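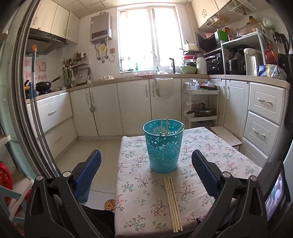
SLIDE 2: What showing looks like

Leave this one up for a bit and let people look. Then start talking.

So, chopsticks. Five of them side by side on a tablecloth, a turquoise cup with a few more sticking out of the top, and two blue fingers that I'm squeezing open and shut with my own hand. That's pretty much my whole job these days! I walk up to a table, I do a chore, and the tool keeps a record of how I moved.

(Ask: who here has tried to pick up one chopstick out of a bundle with a pair of pliers? Wait for the laugh. If there's no laugh, move on quickly.)

Say why I like thin things. A mug forgives you. You can come in crooked and still get it. A chopstick rolls away, or you grab two, and then you've got to decide what to do about it, and that decision is the part I want in the recording. At Peltiten we used to throw those takes out. We keep them now, as long as the person recovers and finishes the task.

SLIDE 3: Hand-held or remote?

I get asked this at every talk. We've done both. The Melitz setup is our remote one: you sit at a desk, move a pair of handles, and the arm copies you. It's great for anything where you need to know the arm can really reach. It's also slow, and you can't feel a thing. My first afternoon on it I got 8 good takes and a sore neck.

With the hand-held gripper I can do 100 before lunch (okay, a late lunch). And I can take it into a regular kitchen, with a dish rack and a kettle and a wok on the stove, and nobody has to bolt anything down.

The catch: my wrist bends in ways the arm can't. Tell the Obeidat story here, keep it short. Lovely smooth takes, 4 of us very pleased with ourselves, and the arm couldn't follow half of them.

SLIDE 4: Tips if you're going to try it

Go slower than feels natural, especially just before you close the fingers.
Glance at the little preview screen before each take.
Move the cup between takes. I forget this constantly.
Swap people every hour, we all have habits.

SLIDE 5: Where we are

Irnwood is the set we're building now, 2,000 takes planned, all tabletop stuff. Forks are next, then spoons. Questions, and please somebody ask me about forks.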